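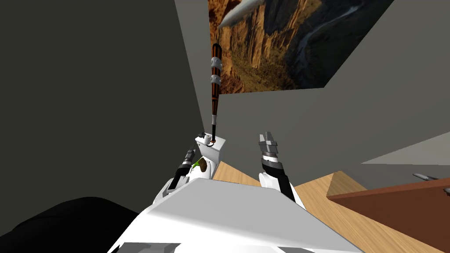
Carmela Vidal thinks we should stop recording in simulation altogether. She wrote to me after the last post and said that if the rooms are made up and the objects are made up, the arm learns made-up habits, and we would be better off with 40 good demonstrations on a real bench.

I see her point and I have heard it from others. My answer is that I don't have a real bench for most of the day, and a simulated room resets in a second. At the end of April we had 1851 episodes saved. I could not have gotten there by hand.

The number sounds better than it is. When Hervé and I went through them, we kept 1000 for training and set the others aside. Many were too short, or the operator had stopped in the middle and started over without closing the file. Some were fine as motion but had the wrong instruction attached. A recording of someone reaching for a bat is no use if the text says to wipe the table.

So the rule on Zustgate now is that the instruction gets typed before the recording starts, and the operator can't change it afterward. Hervé didn't like this at first. He does now, mostly.

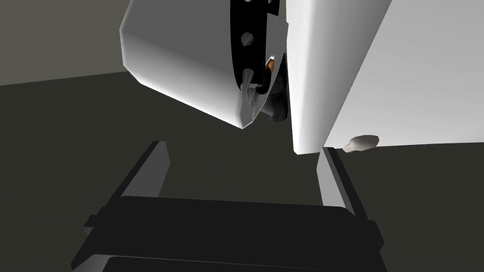

The other change is that we save the wrist view along with the head view for every episode. Before, we kept only the head view, to save disk space, and the policy was poor at the last few inches of a reach. From the head you can see where the arms are in the room, but the fingers are small. From the wrist the fingers are large and you lose the room. The two have to be saved on the same clock – we had 83 episodes where they drifted apart, and those are out too.

I also asked the operators to slow down near the objects and to leave their mistakes in. If you miss, back up and try again in the same recording. Clean runs are nice to look at, but a policy trained only on those doesn't know what to do once it is off course.

Next on the list is mixing up the rooms more, with different furniture and different clutter. After that I want to take Carmela up on her 40, record them on the real arm, and train with and without them. I'll post the numbers either way.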